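Etum Paper Cups, Light Blue

Hot and cold drink cups, sold by the sleeve or by the case

Item 914
In stock at Plallville and Quintanilla
Sold by Udero Supply

Overview

The Etum cup is a plain paper cup in light blue with a matte outside, a rolled rim and a flat base. There is no print on it. We sell it to offices, schools, church kitchens and anyone who runs a coffee table and wants one cup for both the coffee and the juice.

The color is pale on the outside and stronger on the inside. Customers who order from the sample card sometimes expect the two to match. They don't, and they aren't meant to. If you are matching napkins or a table cover, match to the outside wall, as that is what people see when the cups are set out.

The cup has one wall. It is fine for coffee and tea at serving temperature with a sleeve on, and many people use it without one. For drinks straight off the boil, use a sleeve or double up.

Sizes and packs

One size only at present. The cups come nested in sleeves of 51, and there are 15 sleeves to a case. The odd number is how the sleeves come from the maker, and we don't break them down. Sleeves are closed with a twist of the bag and a sticker, so they can be opened and closed again.

Cases can be mixed with the white cup in the same size. Tell us how many sleeves of each you want when you order and we will pack them together.

Samples: 2 cups per customer, free, mailed flat rate or picked up at the counter.

Lids and sleeves

The flat lid and the sip lid for the white cup both fit this one. Lids from other makers may go on but often sit loose on one side. Press all the way around the rim with your thumb before you hand the cup over. A lid that has been taken off and put back more than once should be thrown out.

The brown sleeve fits as it comes. The sleeve with the cutout does not, and we have stopped listing it with these cups.

Storage

Keep the cups in the bag until they are needed. Paper picks up damp and smells, so don't store them under a sink or on the same shelf as cleaning products. A closed cupboard or a dry back room is fine. Stand the sleeves upright or lay them on their side, but don't stack anything heavy on top. A rim that has been bent in storage will not hold a lid.

Direct sun fades the blue over a few months. Cases kept closed are not affected.

Using them

Pull cups from the base end of the stack. If two come away together, twist them gently in opposite directions. Pulling hard on the rim will stretch it. For a self-serve table, put out one open sleeve at a time with the mouths facing down.

An empty cup is light and tips over easily outdoors or near a fan. If you are setting places ahead of time, leave the cups in the stack until you are ready to pour.

Don't put these cups in a microwave or an oven. They are made for a single use and will soften if they are washed or left full overnight.

Color
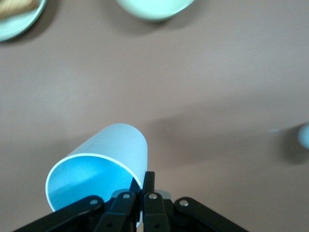

Light blue, item 914: matte outer wall, thin white rim, brighter blue inside.

Shades can vary a little between production runs. If you need a large number for one event, order them together and ask for one run. We can usually do this for up to four cases. Past that, call first.

Disposal

The cups have a thin lining on the inside, so many paper recycling programs won't take them. Check with your local hauler. Lids and sleeves should be sorted separately. The brown sleeve can go in with cardboard if it is clean.

Ordering and delivery

Orders placed before noon are packed the same day. Pickup is from the side door at Plallville or the front counter at Quintanilla. Full cases ship by ground. Single sleeves can ship too, but the postage often comes to more than the cups, and it is cheaper to add them to another order.

Standing orders are handled by Mei Haddad. She can set up a monthly or every-other-month delivery, and you can skip one by calling the week before. For school and church accounts, or to send in a tax-exempt form, ask for Roya Shahbazi.

Returns

Unopened sleeves and cases can be returned for a refund or swapped for white. Opened sleeves can't be taken back. If a case arrives crushed, keep the box and call us before you unpack it, and we will replace any sleeves with damaged rims.

The light blue lid is out of stock until May. White lids are available now.

See also: White cup, same size. Flat lid. Sip lid. Brown sleeve. Counter cup holder.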